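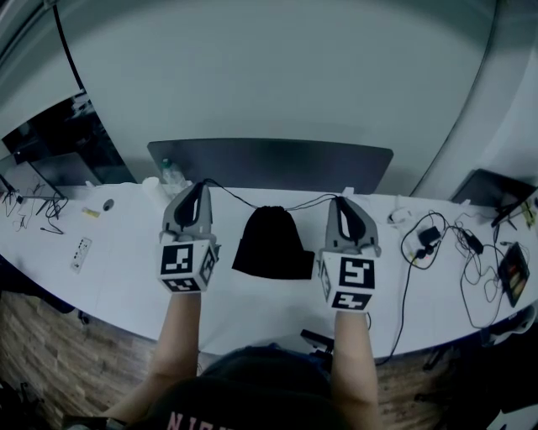
**Office walk-through, Kaneko building, second floor**
Date: 2023-08-02
Inspector: Itsuki Amano
Copies to: Wusville office, Lorville office

Marks: [x] OK, [ ] needs work, [n/a] does not apply. Comments go under the line they belong to.

## Exits and walkways

- [x] Exit doors open fully from inside
- [x] Exit signs lit
- [ ] Stairwell landing clear
 - Six boxes of copier paper on the north landing. Same finding as last October. Move them to the supply closet and leave them there.
- [x] Main walkway at least 36 inches wide
- [ ] Floor mats flat
 - Mat by the elevator curls at one corner. Replace it. Tape has been tried.

## Fire equipment

- [x] Extinguishers mounted and reachable
- [ ] Extinguisher tags current
 - Unit 89 by the kitchen has no monthly initials after May. Gauge reads in the green. Lorville keeps the log, so please check whether it was signed there and the tag missed.
- [x] Pull stations not blocked
- [n/a] Sprinkler valve room (covered by the landlord's inspection)

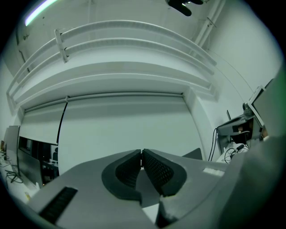
*Second floor, work room.*

## Electrical

- [x] Panel door closes and latches
- [x] Clear space in front of panel
- [ ] Panel directory readable
 - Breakers 14 to 18 are labeled in pencil and have mostly rubbed off. Print a new card.
- [ ] No power strips plugged into power strips
 - Found in the mail room, behind the postage machine. Unplugged while I was there. Needs a wall outlet, work order 1234.
- [x] Space heaters: none found

## Kitchen and restrooms

- [x] Outlets near sinks are GFCI and trip on test
- [ ] Refrigerator door seal
 - Torn at the bottom. Low priority, but there was a puddle under it and that is a slip hazard. Mop it today, order the seal this week.

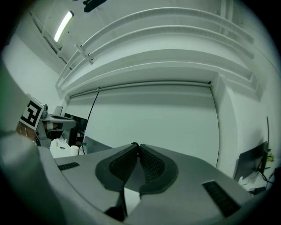
- [x] Hot water at the restroom sinks not scalding
- [ ] First aid kit stocked
 - Burn gel expired. Only 3 medium bandages left. Triltell handles the refills and should have the list by now.

## Storage

- [x] Heavy items on lower shelves
- [ ] Shelving anchored
 - Two units in the file room are free-standing. Both move when pushed by hand. Do not load the top shelves until they are bolted.
- [x] Step stool in good shape

## Follow-up

Stairwell boxes and file room shelves come first. I will recheck both before signing off. Wusville has set aside $4000 for repairs on this floor and the new mail room outlet comes out of that. Send closed work orders to me by email, with the order number in the subject line.

I. Amano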